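A Day at the Rillari Tile Works

15 May 2018

We've been arguing over kitchen floors in our house for the better part of a year, so when Rillari put a sign-up page on their site for a plant visit, I grabbed a spot before I'd even checked how far the drive was. (It was far. I ate two gas station burritos and regret one of them.)

If you've read this blog for a while you know I've tiled two bathrooms, a mudroom and one very crooked laundry room myself, and that I have opinions on grout. What I had never done was see where the stuff comes from. I'd pictured something dusty and old-timey, I think, with kilns shaped like beehives. The plant is a long, low building behind a row of poplars, with a parking lot big enough for a ball game, and from the outside you'd guess they made cardboard boxes.

There were 17 of us in the group. A few were installers, a few were shop people, and the rest were folks like me who are in the middle of a remodel and can't stop talking about it. We got ear plugs, safety glasses and a vest that came down to my knees, and off we went.

First stop was the clay yard, which sits under a roof but is open on one side. The raw clay comes in as heaps, some of it nearly white and some the color of milk chocolate, and our guide let us pick up lumps of it. Next to those are the feldspar and the sand. All of it goes into a big turning mill with water and comes out as a thin slurry that looks exactly like pancake batter. I said so out loud and got a polite smile, so I'm guessing she hears that on every tour.

The slurry then gets sprayed into a tall hot tower and falls out the bottom as powder. I hadn't known this part at all! I always figured tile was rolled out wet, like cookie dough, and some tile is made more or less that way, but the porcelain at Rillari is pressed from nearly dry powder. They let us run our hands through a tray of it and it flows like fine salt.

And then the press. Oh, the press. You feel it in your shoes before you see it. Powder slides into the mold, the top comes down with a thump, and out comes a slab the gray of a wet sidewalk, already the right shape and already with the texture on its face. You can snap one of these unfired pieces with your fingers. We all got to try it, and a grown man behind me giggled. The broken bits go back to the mill and get used again.

From there the tiles ride through a dryer and on to the decorating line, and that's where I spent most of my questions. The wood-look planks everybody is buying right now are printed with ink jets, more or less a giant office printer with a belt running under it. I had always wondered how many different boards there are in one of these patterns, as nothing ruins a wood-look floor faster than spotting the same knot three times in one row. The range they were running that day is called Ulunora, and it has 10 faces in the plank size. Ten is okay. I laid out a bunch of them on a display table and could find the repeats once I knew to look for a certain swirly knot, but you'd have to be the kind of person who looks (I am). If you're buying it, open several boxes at once and mix them as you go. That goes for any printed tile.

Ulunora comes in four colors. The oat one was my favorite in person and looked like nothing much on the website, so do order a sample. The darkest one shows every crumb. They had a patch of it down by the restrooms and I could see footprints from across the hall.

The kiln was the part I'd been looking forward to most, and it's a funny thing to look at, because it's basically a very long metal box with rollers inside and pipes all over. Tiles go in one end and come out the other in under an hour. There's a little peephole where you can see orange light and the tiles creeping past. They fire at well over 2,000 degrees Fahrenheit, and even standing back behind the yellow line my glasses got warm on my nose. I asked what happens in a power cut and was told they have backup generators just to keep the rollers turning, or the whole load would sag and stick.

After firing comes sorting, and here I learned something I'll use. Every tile gets checked for flatness and size, and the boxes are stamped with a shade code and a caliber number. I knew about shade. I had never once checked caliber. Two boxes of the "same" tile can differ by a hair in real size, and that hair is what throws your grout lines off by the far side of the room. I went home and looked at the leftover boxes from the crooked laundry room, and guess what, two calibers. I feel a lot better about my skills now.

We had sandwiches in the lunch room (turkey, fine, the chips were better) and then walked over to the showroom in the old office building, which they call the Vutell hall after the stream that runs behind it. This was a slower hour. You can wander around by yourself and pull out the sample drawers, and the staff mostly leave you alone until you look lost. I liked that they had full floors laid down as well as the little squares on boards. A small square of marble-look tile tells you next to nothing. Seeing it across a whole room, with the lights on it, is a different deal.

One bay had the same stone pattern in matte, satin and polished, side by side. I went in a firm matte person and came out leaning satin. Polished is gorgeous but I have a dog and a teenager. They also had a slope you could walk on with a spray bottle, to feel how each finish grips when it's wet, and I'd love to see every tile store steal that idea.

Prices, since you'll ask. There's a seconds room at the back, cash and card both fine, and it's only open to tour groups. I found a pallet of discontinued Dow, their plain square tile, in a soft greenish gray, at well under what I'd been quoted for anything similar in town. The whole pallet was 800 dollars and would have done our kitchen with plenty left for cuts. I stood there doing math on my phone for so long that they started turning off lights. In the end I took two sample pieces and a promise that they'd hold it for a few days.

Couple of things if you go. Wear closed shoes, they will turn you away in sandals. Bring your room measurements and a cabinet door if you can get one off its hinges; a woman in our group did this and I was so jealous. Eat before, or at least bring a snack. Tours don't run in January, when the kiln is shut down for repairs, and the seconds room gets restocked right after that, so early spring is probably the time to hunt for bargains.

The Dow samples are leaning against our dishwasher as I type this. My husband says green, I say gray, and the dog has already licked one of them. I need to call about that pallet tomorrow. 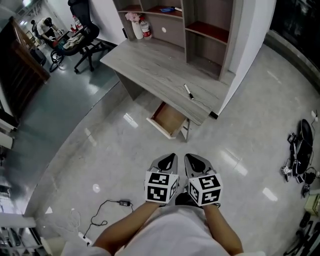
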